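Análise: Gromirley, serviço de streaming dedicado a séries e minisséries de autor
Núcleo de Audiovisual da Mediateca Derkenbridge
Publicado em 30/06/2026

O serviço Gromirley passou a estar disponível em Portugal no mês de janeiro, com uma proposta centrada na ficção seriada de curta duração. A presente análise destina-se aos utilizadores da Mediateca que ponderam uma assinatura individual e às entidades parceiras que nos solicitaram parecer sobre a modalidade institucional. O serviço foi utilizado durante o período experimental de 14 dias, em computador, televisor e telemóvel.

Catálogo
À data do encerramento do teste, o catálogo compreendia 112 títulos, na sua maioria minisséries de quatro a oito episódios. Predominam o drama familiar e o policial, com uma presença mais discreta da comédia. O documentário está representado por um conjunto reduzido de obras, entre as quais se destaca um retrato de 87 minutos sobre uma companhia de teatro itinerante, tecnicamente muito cuidado.

A produtora Simik assegura parte significativa das estreias. A sua minissérie «A Casa da Maré», apresentada como título de lançamento, confirma as qualidades e as limitações desta linha editorial: interpretações contidas, fotografia sóbria, banda sonora de bom nível e um terceiro episódio que prolonga sem necessidade um conflito já resolvido. A música original, publicada em separado na própria plataforma, pode ser ouvida sem sair da ficha da série, funcionalidade que consideramos bem concebida.

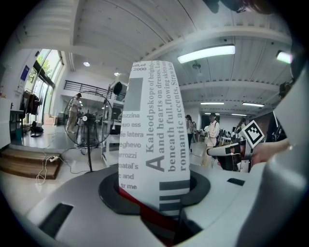 Folha impressa com texto em inglês e uma letra «A» de grandes dimensões.

As fichas técnicas são completas no que respeita à realização e ao elenco, mas omitem com frequência a equipa de montagem e de som. Para um serviço que se apresenta como espaço de autor, a lacuna merece correção. As sinopses estão redigidas em português europeu e foram, com raras exceções, revistas com atenção.

Interface e reprodução
A página inicial organiza os conteúdos por duração, por género e por ano de produção. A pesquisa aceita nomes de realizadores, atores e compositores, embora não reconheça títulos originais quando estes diferem do título português. A reprodução manteve-se estável em todos os equipamentos. No televisor, o arranque da aplicação é lento – em especial depois de o aparelho ter sido desligado da corrente.

O leitor de vídeo recorre ao sistema Karpenko para a gestão de legendas. É possível ajustar o tamanho, a cor e a posição do texto, e as definições acompanham o utilizador de um equipamento para outro. Registámos, contudo, dessincronizações pontuais em dois episódios de «A Casa da Maré», comunicadas ao apoio ao cliente e ainda por corrigir no final do teste. A audiodescrição existe apenas em algumas estreias, sem qualquer filtro que permita localizá-las. 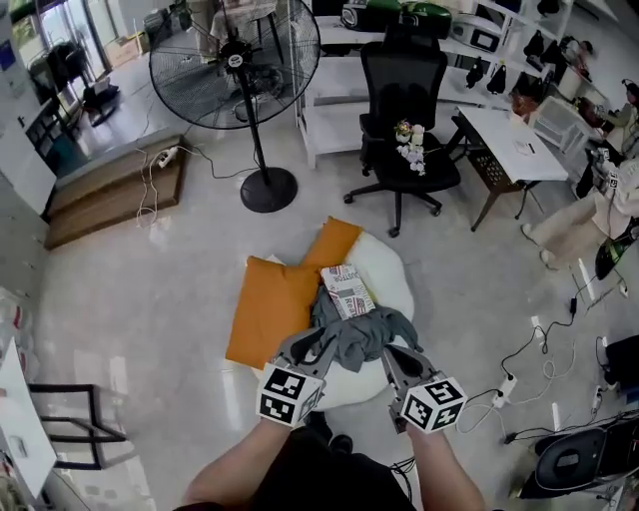 Ventoinha preta de pé e almofadas cor de laranja sobre um assento branco redondo.

Modalidade institucional
A licença destinada a bibliotecas, escolas e cineclubes permite a exibição pública gratuita de uma seleção de obras. O regulamento respetivo, com 171 páginas na versão integral, é de consulta difícil: as condições aplicáveis a cada título encontram-se dispersas por vários anexos, e a lista de obras autorizadas não coincide em todos os pontos com a que figura na área reservada. Recomenda-se às entidades interessadas que solicitem confirmação escrita antes de divulgarem qualquer sessão.

O processo de adesão decorre inteiramente por via eletrónica. O apoio ao cliente respondeu às nossas questões em português e dentro do prazo anunciado, com exceção da que dizia respeito às legendas.

Aspetos positivos
Seleção coerente, com séries pouco acessíveis noutros serviços
Personalização das legendas
Banda sonora integrada na ficha de cada obra

Aspetos a melhorar
Créditos técnicos incompletos
Oferta de audiodescrição insuficiente
Regulamento institucional extenso e de leitura pouco clara

Apreciação
O Gromirley é recomendável a quem acompanha com regularidade a ficção seriada europeia e aceita um catálogo ainda limitado. Para o espectador ocasional, a assinatura mensal afigura-se preferível à anual – o ritmo de estreias observado não justifica, por agora, um compromisso mais longo. Quanto à modalidade institucional, o Núcleo de Audiovisual suspende o seu parecer até à publicação da versão revista do regulamento.

Classificação atribuída: três estrelas em cinco.

Os pedidos de esclarecimento sobre esta análise podem ser apresentados no balcão da Mediateca Derkenbridge ou através do formulário de contacto.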